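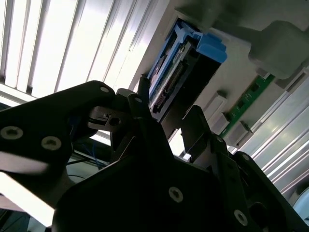

How a Drive Fits into a Computer

A computer keeps its files on a part called a drive. Photos, games, homework and music are all stored there as very long rows of ones and zeros. When the power is switched off, the drive keeps them.

In most home computers the drive is hidden inside the case. In some larger computers it is held in a plastic frame called a caddy, or a carrier. Both words mean the same thing. This page explains what a caddy does, how a drive connects to the rest of the machine, and which other parts are found inside the case.

What is a chassis?

The metal box that holds a computer's parts is called the chassis (say "shass-ee"). It has three jobs. It keeps the parts in fixed positions, it protects them from knocks, and it helps to guide moving air past anything that gets hot.

A chassis made for caddies has slots in it. The space behind each slot is called a bay. One bay holds one caddy, and one caddy holds one drive.

What is a caddy for?

A bare drive has a circuit board on one face. The board carries very small components, and these can be damaged by a fall or by static electricity. Static is the same effect that makes your hair stand up when you pull off a jumper. A spark too small for you to feel may still be enough to harm a chip.

The caddy gives people something safe to hold. It also keeps the drive straight on its way into the bay. Many caddies have a handle and a latch. The latch grips the chassis so that the drive cannot slide out by itself.

Caddies are often made with a coloured part, such as a blue handle. On many computers the colour marks a part that is meant to be touched or moved. The meaning of each colour is not the same for every maker, so engineers check the manual first.

How does the drive connect?

At one end of the drive there is a connector with a row of thin metal contacts. Some of them carry electrical power. Others carry data, which is the information going in and out.

The contacts are often coated with a very thin layer of gold. Gold is a good conductor, so electricity passes through it easily, and it does not rust or tarnish. Tarnish is a dull layer that forms on some metals in air. On a contact it would get in the way of the signal.

The drive's connector has to meet a matching one in the computer. If the drive goes in at an angle, the two halves do not line up. The gold contacts are seen here along the lower edge of a drive's green circuit board, with the blue carrier around it.

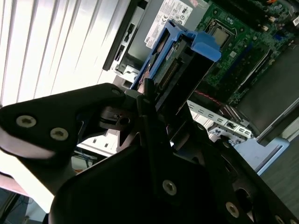

Where does the power come from?

The electricity from a wall socket is too strong for a drive. In Britain it arrives at 230 volts. A unit called the power supply changes it to lower voltages that the parts can use. Many drives run on 5 volts.

A power supply usually has a label listing the voltages it takes in and gives out. Never open a power supply. It can hold a dangerous charge even after it has been unplugged.

Words to know

Bay: a space in the chassis for one drive.
Caddy or carrier: the frame that holds a drive.
Chassis: the metal box around the parts.
Conductor: a material that electricity passes through easily.
Connector: the place where two parts join so that power or data can pass.
Latch: a catch that holds something shut or in place.

Something to try

Ask an adult whether there is an old computer at home that no longer works and has been unplugged. With their help, take off the side panel and look for the drive and the power supply. Draw a plan of the inside and label the parts you find. Leave the power supply closed, and wash your hands afterwards – old cases collect a lot of dust.

Text by Fung-ping Kuo. Checked by Lourenço Salgado.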